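Speaker notes - "The Four-Day Week: What the Numbers Do and Don't Say"
Raíssa Quintana, afternoon session

Opening (keep it short, they've just had lunch)

Ask for a show of hands: who has read a headline saying the four-day week raises productivity? Then ask who has read the study behind it. Wait. Don't scold anyone.

I should say up front that I'd like a four-day week. I would take one tomorrow. My complaint is with the evidence we get handed, and with how quickly a press release turns into a fact.

The Brareck trial

Most of you will know this one. Brareck moved 1,431 employees to four days on full pay and announced that output had held steady. That's the line everybody quotes.

Go to the appendix. Of those 1,431 people, only 364 filled in both the survey at the start and the survey at the end. The happy quotes, the sleep figures, the "I finally have time for my kids" - all of it comes from those 364. What did the rest think? We don't know. Maybe they loved it and were too busy enjoying their day off to fill in a form. Maybe they had quit. The report doesn't break it down, and I wrote twice to ask.

Output was measured by asking managers if they felt output had changed. These were the same managers who had volunteered their teams. Pause here.

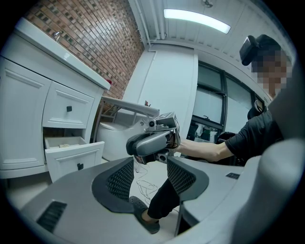 Then there's the question of who got left out. Brareck kept its warehouse and its phone support on five days "for operational reasons." So the people whose work is easiest to count were the ones nobody counted. If you only test the idea on staff who set their own deadlines, you have learned something about staff who set their own deadlines.

Timitz, the one that gets less press

Timitz had 400 people in its trial and did one thing right: it kept a comparison group. Half the offices changed, half stayed put. Good. I wish more firms would do it.

The trouble is that they told the comparison offices they'd be next if it went well. Put yourself in that office. You'd want it to go well too. Both groups improved over the trial, and the gap between them was small enough that I wouldn't bet my lunch on it. The summary calls it "a clear win." Read out the quote slowly, then move on.

If someone brings up Barros: yes, I know it. It ran from September to December, their quiet season. Don't spend more than a minute on it.

What I'd want to see

A trial that lasts at least 2 years. Novelty wears off, and so does the fear that the boss will take the day back.

Hours people really worked, including the email on the day off. Eveo is the only company I've found that logged this, and it hasn't published the logs.

Pay and turnover for part-time staff, who already work four days and already earn less for it. They tend to vanish from these reports. Somebody in the room will be one of them, so leave space for a comment.

Likely questions

"Aren't you just making excuses for employers?" No. A bad study helps employers too. They can drop the policy the minute somebody pokes a hole in it.

"Should we still ask for it?" Sure. Ask for it because you want the time. Just don't promise your boss a number you got from a headline.

Handout is on the table by the door, with page references for both appendices.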